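Search this site
Search
Enter keywords

How to Score a Baseball Game by Hand

Every August I sit in the stands in Tutevham with a pencil and a clipboard, and every August a stranger leans over and asks if I'm a scout. I'm not. I'm a person who keeps score on paper while the scoreboard does the same job for free. If you'd like to be asked whether you're a scout, read on.

What you need

A pencil. Bring two, because the first one will roll under the bleachers in the second inning. Leave the pen at home unless you have never been wrong about anything.

A scorebook or a loose scoresheet. I use the Paston book, which lies flat and has room for substitutions. The Edau one is cheaper and prints its boxes small enough for ants. Either works. A sheet you drew yourself on graph paper also works, and costs less than a hot dog.

Step 1: Fill in the lineups

Do this before the first pitch. Batting order goes down the left side, one player per row, with a uniform number and a position number. Leave space under each name for whoever replaces him.

The position numbers are the part you have to memorize. Pitcher is 1, catcher 2, first base 3, second base 4, third base 5, shortstop 6, left field 7, center 8, right 9. Yes, shortstop comes after third base. No, it doesn't look right. You get used to it in a week or so and then bore other people with it.

If the game is on television instead, the lineups go by in a hurry, so have your sheet out before the anthem. 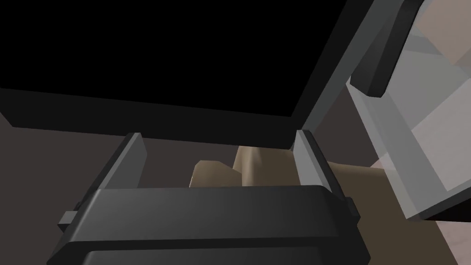

Simulated view: gripper with a large black panel above.

Step 2: Record each at-bat

Each box on the sheet has a little diamond in it, or should. When a batter comes up, you write what happened in that box and nowhere else. The basics:

1B, 2B, 3B, HR for hits
BB for a walk
HBP for hit by pitch
K for a strikeout swinging
A backward K for a strikeout looking
E plus a position number for an error

For hits, darken the line along the base path as far as the runner got. A single gets the line from home to first. If a later batter moves him along, go back to his box and extend the line. When he scores, fill in the whole diamond. Filling in the diamond is the best part, so take your time.

Step 3: Record the outs

Outs are where the position numbers earn their keep. A grounder to short, thrown to first, is 6-3. A fly ball to center is F8. A double play from short to second to first is 6-4-3. Put a circled 1, 2 or 3 in the corner of the box for which out it was.

When the inning ends, draw a slash across the lower right corner of the last batter's box. The next batter starts the next column. Skip this slash once and you will spend the fifth inning with two men batting at the same time.

Step 4: Handle the messes

Sooner or later there'll be a rundown. The ball will go from the catcher to third to the catcher to short to a pitcher who looks surprised to be involved, and you write 2-5-2-6-1 and hope. If you lost track, write down whoever made the tag and move on. Nobody is going to audit you.

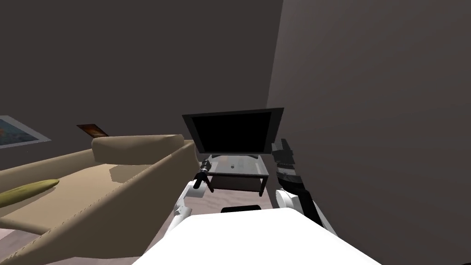 Pinch hitters go on the line under the man they replaced, with a vertical line drawn at the left edge of the box where they came in. New pitchers are listed at the bottom, and I draw a horizontal line above the first batter each one faces. Some people use colored pencils for this. Those people own label makers.

If the whole team bats in one inning, you run out of column. Cross out the next inning's number, write in the current one, and keep going. Then relabel everything to the right. It's ugly, and if it's your team doing the hitting you won't mind.

Step 5: Prove the box score

At the end, check your math for each team. Plate appearances should equal runs, plus runners left on base, plus the outs that team made. If they match, you're done. If they don't, somebody is missing, and it's usually a walk you forgot while buying peanuts.

My worst sheet came from a night game at Fernandes Field, paid attendance 784, in which I was off by 3 and never found out why. I still have it. It lives in the binder with the good ones.

A few habits that help

Write small at first. You can always add to a box, and you'll want to.

Note the weather and the start time at the top. Years later that's what brings the game back.

Wait for the official call before you commit to a hit or an error - then ignore it if you disagree. It's your book.

Last updated Mar 19, 2020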